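4 min read

Why I've stopped sorting my buttons

My nan kept every button in one biscuit tin, and finding a match was a rummage that took most of an arvo. I loved it! So when I got serious about mending last April, I did the grown-up thing and bought organisers (plural, sadly).
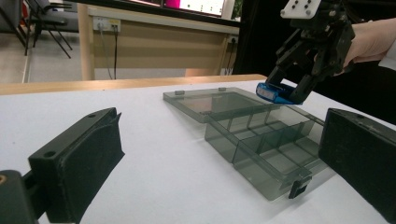
Mending goes best when you bump into things you weren't looking for, I reckon. Colour charts and labels are lovely, but they only ever hand you what you asked for. A smoky-grey box with a see-through lid, open on a white table, looks terribly capable, and I still walk straight past mine to the tin. My friend Ieva Mockus owns 2,000 buttons, all filed by size, and she buys new ones for every cardigan.
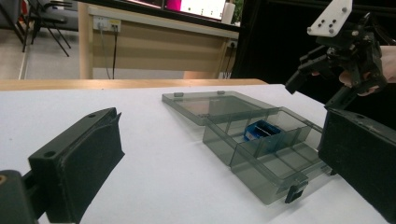 But what about the tiny ones?

Fine, yes, shirt buttons and press studs can have their little compartments. I'm not a monster. Everything else goes in together, odd ones and all, and if a coat ends up with one green button among the navy, I'd call that a better coat.

Related
Darning for impatient people
Kirsty Goodwin on saving a favourite jumper
Is your fabric stash too big?

We use cookies to improve your visit. Accept | Manage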